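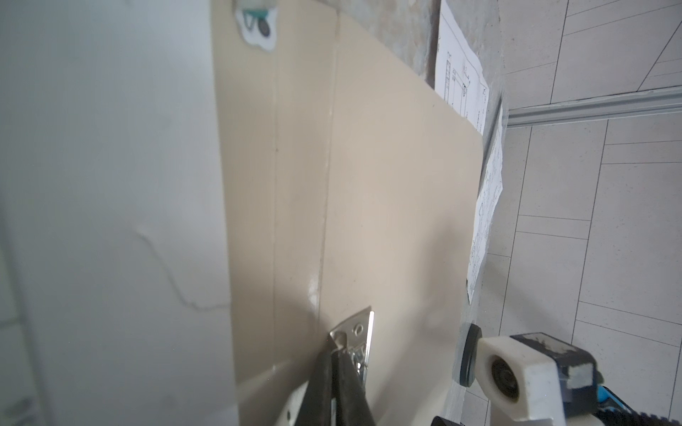

3.2 Hinged panels and fittings

The second group of items recorded in the survey consists of panels that carry metal hinges. Panels of this kind are found on cupboards, service openings and utility housings, and they are handled every day by people who seldom give them a name. For the purposes of this paper, a panel is any flat part that is meant to be opened, removed or turned on a fixed fitting. The definition leaves out sliding parts, which are treated separately in Section 4.

The survey was carried out in workshops at Bukemitz and Vanderik. Record sheets were filled in on site in August and later checked against the item list. In all, 1,357 fittings were entered. Each entry gives the finish of the panel, the type of fitting, and the position of the fitting along the panel edge. Entries with an unclear position were kept in the list but were left out of the comparison in Table 2.

Figure 1 shows a beige panel with a small metal hinge near its lower left area. Two points of the recording method apply to it. First, seam lines are entered as part of the surface and are not counted as edges, even where they run down the length of the panel. Second, rounded corners are noted under a separate heading, as they affect how a panel sits against its surround. Stickers, such as the one near the upper left edge of this panel, are entered as additions.

The hinge plate was a source of some disagreement during the early stage of recording. Polished plates reflect light strongly, and small stamped markings on them are hard to read at an ordinary working distance. The record sheet was therefore changed to allow the entry "marked, not read" — a choice that was used often at Vanderik and less often at Bukemitz. Screw holes are recorded by shape only.

Papers put up near a panel were also entered where present. The technical drawing taped to the concrete in Figure 1 falls under this heading. Such drawings were not used as a source of measurements, and no attempt was made to match them to the parts beside them.

The groups that follow use the same record sheet, with 12 headings in place of the original four. The added headings concern wear, paint and repairs, and are set out in Section 3.3.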